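Lornura Furniture Help
Open tickets > Tables and worktops > Ticket 68

Subject: Dark spots on white tabletop, will not wipe off
Product: Ullasico table, white
Site: Essien, ground floor
Opened: 17/07/2021
Priority: Low (I chose Medium, the form disagreed)
Status: Closed, see end

Problem as reported

We have had the Ullasico since January and it has been a perfectly good table. It is white. It is extremely white. We use it for laying out the pretend kitchen things, the plates and bowls and the fruit that has been ripe for years, and against all that white any speck shows up like a fly on a wedding cake.

There are small dark round spots on it. I took them for food, which is optimistic when the food is a toy strawberry. Then I took them for marker pen. I have now spent most of a morning on them and they look exactly as they did at breakfast.

The form asks me to list what has been tried, so:

Damp cloth. No change.
Damp cloth with feelings. No change.
Gerness Surface Spray, left on for 7 minutes as the label says. The table smells of lemons. No change.
Gerness Surface Spray again, left on for 70 minutes because I went to lunch. No change. Stronger lemons.
Melamine sponge. The sponge got smaller.
Fingernail. I would like this one left out of any warranty decision.

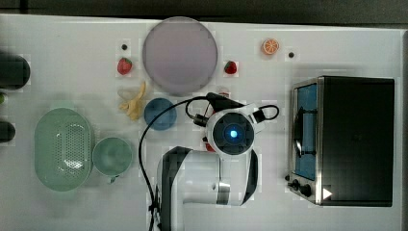
Spots to look for: one above and to the left of the left-hand strawberry, one to the right of the orange slice.

Automatic reply

Thank you for contacting Lornura. Have you tried wiping the surface with a damp cloth?

Update from customer

Yes.

Update from Lornura Help

Thanks for the photo. Before we call it a stain, could you clear a bit of space and check a few things for us?

Do the spots match each other in size and shape?
Do they stay put from one day to the next?
Does anything you keep on the table have a dark foot or a rubber ring underneath that could leave a print?

A stain normally has a ragged edge and one spot is usually bigger than the next. If yours are all neat and all alike, please don't scrub any further until we have looked into it.

Update from customer

Checked, in your order.

They match. I had been thinking of them as a mess and it is a little insulting how tidy they are.

They stay put. I laid strips of masking tape next to a couple overnight and in the morning the tape and the spots were where I had left them. I mention this because a colleague had suggested crumbs, and had suggested it more than once.

As for feet and rings, I turned over everything I could think of. The blue bowl is clean underneath. So is the mug. The green colander has nothing but holes on the bottom, and I did get briefly excited about the holes before remembering what a colander is for. The big plate is clean too. While I had it in my hand I compared it with your catalog, where we ordered it as "gray." It is lavender. I know this is not a plate ticket. I would just like somebody at Lornura to know.

I then moved things around to see whether there were more spots I had been covering up with crockery. There were. Second photo attached, with a different lot of groceries out. The ones I could pick out are above the strawberry, to the right of the orange half, next to the right-hand green bowl, and down below the ketchup.

So my count has gone up since I asked for help, and I would like to know if that is usual.

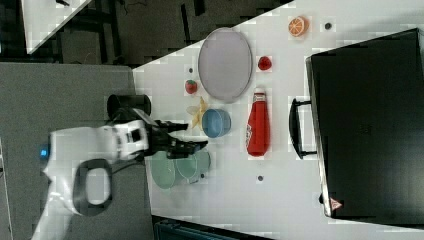 Lornura Help replied that spots as regular as that are nearly always part of the tabletop as it was made, and that cleaning would never shift them. They had checked the Ullasico order and ours was the version sold with them. A plain top was available, and had been available in January, when the box for it on the order sheet was left blank.

Update from customer

I have found the order sheet. The box is blank. It's my handwriting all around it.

Could you tell me whether the lemon treatment has done any harm? The surface feels the same as it did, apart from one stretch near the edge where it squeaks if you drag a bowl along it.

Update from Lornura Help

Squeaking is leftover cleaner. Warm water and a soft cloth, then a dry cloth, and do it twice. Please retire the melamine sponge, it will dull the finish in time. The Gerness spray is fine for this top if you wipe it off at 7 minutes. We would not go to 70 again.

If you decide you want the plain top, it can be swapped on the same legs. Delivery to Essien is 8 working days.

Update from customer

Warm water has cured the squeak. We talked about the plain top and decided to keep this one. Now that I know the spots are supposed to be there I have started lining the bowls up with them, and I can't say it looks any worse.

Still waiting to hear about the plate.

Status changed to Closed by Lornura Help
Reason: No fault found
Note: Plate color query passed to Tableware, new ticket to follow.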